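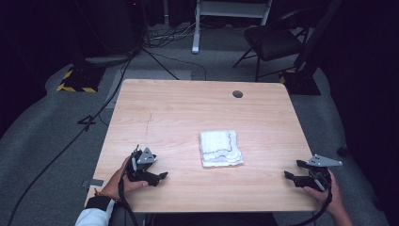
Holton Consumer Claims Desk – Household Textiles

Call for participants: does fabric softener do what the bottle says?

We are looking for 100 households in Holton and Geslow to wash their own towels for nine weeks and tell us what they think of them. The study starts in March.

Every softener on the shelf promises the same things. Fluffier. Fresher. Longer lasting. We have read the small print behind a good many of these claims and came away unimpressed. One maker's "tested at home" meant a panel of its own employees. Another compared its product with towels that had been washed in very hard water and dried on a radiator, which would make almost anything look good. We have also read the opposite camp, the people who say softener ruins towels and vinegar fixes everything, and their evidence is no better. Mostly it is one person and one towel.

So we would like some ordinary laundry from people who have no stake in the answer.

What you would do

You will get a set of plain bath towels and three numbered bottles. One is a softener sold in most supermarkets, one is diluted white vinegar, and one is water with a little scent in it. You won't know which is which, and neither will Lok-yiu Tsang, who reads the weekly forms. Use each bottle for three weeks, in the order on your card, and wash and dry the way you normally do. Please don't start being careful for our benefit. If you overload the machine, overload it.

Once a week you fill in a one-page form: how the towel feels, how well it dries you, whether it smells of anything. At the end you bring the towels back to our rooms at 345 Flonddale Road, where we weigh them and run a simple water absorption test. You can keep them afterward if you still want them.

Who can take part

Anyone over 18 with a washing machine at home that takes liquid in the rinse drawer. A tumble dryer is fine, a clothesline is fine. We can't take people who work for a detergent or appliance company, or anyone in the household with a known reaction to scented laundry products. If you already have firm views on vinegar, you may still apply, but say so on the form.

What you get

A $60 grocery card, paid when the towels come back. No prize drawing, no "exclusive insights." We take no money from manufacturers, and the results will be posted in full even if they are dull – and they may well be dull. A small difference that no one can feel is a result too.

How to apply

Pick up a form at the front desk or at the Geslow branch library. Oi-ling Tse will call you back, usually in the evening. There is an open question session on Friday at 6:30 p.m. with Yevdokiia Vakulenko, who designed the study. Awkward questions are welcome, including the one about sample size.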